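The summer I learned to eat slowly

I have always been a fast eater. I grew up in a house where the second helping went to whoever finished the first one, and I carried that habit straight into adulthood, through college and two office jobs and a great many lunches eaten standing at the counter with the mail in one hand. So when I rented a room above a bakery in Caldeira for a month (it was meant to be a working trip, and we'll get to how that went), I was not ready for lunch to last until three in the afternoon.

The first day I ordered the fish soup at a little place called Esside, down the hill by the boat ramp. I finished it in maybe six minutes and then sat there like a kid who has turned in the test too early. The couple next to me had been there when I arrived and were still buttering bread. The waitress took my bowl, looked at me kindly, and brought me another basket of rolls I hadn't asked for. I ate those too fast as well!

I went back the next day, and the day after that, partly for the soup and partly out of stubbornness. By the second week I had a few tricks. I put my spoon down between bites, which felt silly at first. I left my phone in the room. I ordered one thing at a time and decided on the next only when the first was gone, and more often than not I didn't want the next thing after all. That last part surprised me, and it was easy on the wallet too, with lunch at 125 a plate in the local money and my budget for the whole day sitting at 600.

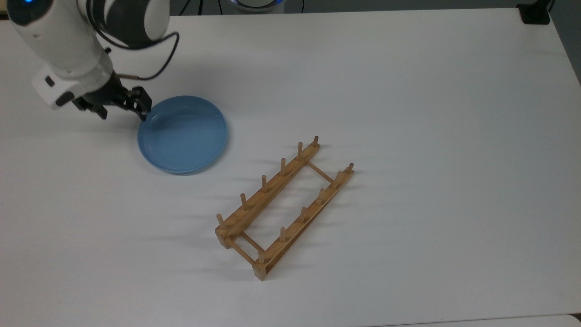
Does eating slowly mean you end up eating less?

For me it has, by a little, mostly because I notice I'm full while there is still food in front of me. Some days I'm just hungry, and then I eat the same amount as ever and enjoy it longer.

Coming home was harder. My kitchen is small, the table faces the wall, and I had a whole stack of work I hadn't finished over there (so much for the working trip). The first week back I caught myself eating cold noodles over the sink at nine at night. I moved the table over to the window after that, and it blocks one cabinet door now, the one with the roasting pans, but I'm willing to live with it until December at least.

I've also started cooking things that can't be rushed. Artichokes are wonderful for this, and so are mussels, and anything with a shell or a bone or a lot of leaves to pull off. Soup works if it's hot enough. I've been trying to copy the one from Esside, and I'm close on the broth but the bread is all wrong. The bakery under my room used a flour I can't find here, so I'm making do with the bag I have and a longer rise overnight in the fridge. If you have a good recipe for small, chewy rolls, please leave it in the comments. I'm baking another batch this weekend.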